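Mastus updates Rondale motion planner with built-in scene replay

2025-06-22

Mastus has released version 2 of Rondale, its motion planning software for robot arms. The update adds a replay tool that lets developers load a saved planning problem, change one setting and run it again in simulation from the same starting point.

Until now, a plan that failed left little behind except a log file. Rondale 2 stores the joint positions, the shapes of nearby objects and the planner's random seed in one file. Mastus says the files can be opened on any machine with the same release installed, with no robot attached.

The company tested the release on a set of 2177 saved tabletop problems, most of them involving reaching past one object to get to another. The old version ran out of time on 735 of them. Mastus has not said how many the new one leaves unsolved, but plans to post full results along with the test set.

Collision checking has also been reworked. Links near an object are now checked at finer steps than links moving through open space, and the default time limit has dropped to 100 milliseconds per query. Users who depend on the old limit can restore it in the settings file.

Ellmont, which makes the Carroll simulator, has updated its plug-in to read the new files. Scenes built for the earlier release will need to be exported again.

Rondale 2 is a free download for current license holders. Support for the earlier version ends in December.

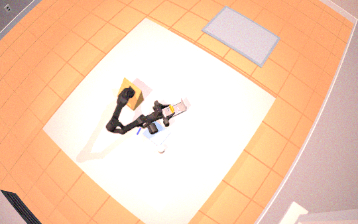
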